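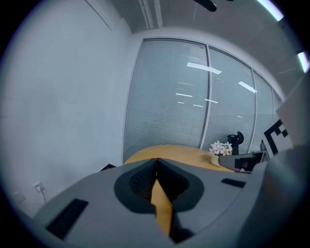
Utard opens its first tea house in Griltora

GRILTORA, May — Utard, the family company known for its loose leaf teas, will open its first tea house on Saturday at 8 a.m. The new place is on the ground floor of the former Zirton printing works, two streets from the river market. It has 22 seats inside and a small terrace, which will be used when the weather allows it.

Until now, Utard has sold its teas only by mail and in a few food stores. Last year the company sent out 3551 orders, and 997 of them went to addresses in Griltora. Many of these customers wrote to ask where they could taste a tea before they buy it. The company has looked for a suitable place in the town for two years.

The menu is short. Guests can choose between black, green and herbal teas, all served by the pot, together with soup, bread and a cake of the day. The house blend is called Sima and was mixed especially for the opening. It is a black tea with dried apple and a little cardamom, and it can be taken with milk or without. Sima will be sold in paper bags at the counter from the first day, and by mail from the following month.

"We do not want to make a big restaurant," the company said. "We want that people sit down, drink a good pot of tea and stay for as long as they like. For us it is also a chance to hear what they think, because by mail we hear mostly from those whose package is late."

The old brick walls and the high windows of the printing works were kept. The kitchen is new, and the entrance now has a ramp for wheelchairs and strollers. Renovation took longer than planned — the floor had to be opened two times — and Utard thanks the neighbors for their patience with the noise.

On the opening day the first pot of Sima is free for every table until noon. Reservations are not possible on this day. Afterwards, groups of eight or more are asked to call one day before their visit.

The tea house will be open from Tuesday to Sunday, 8 a.m. to 6 p.m. Press visits before the opening can be arranged through the Utard office in Griltora.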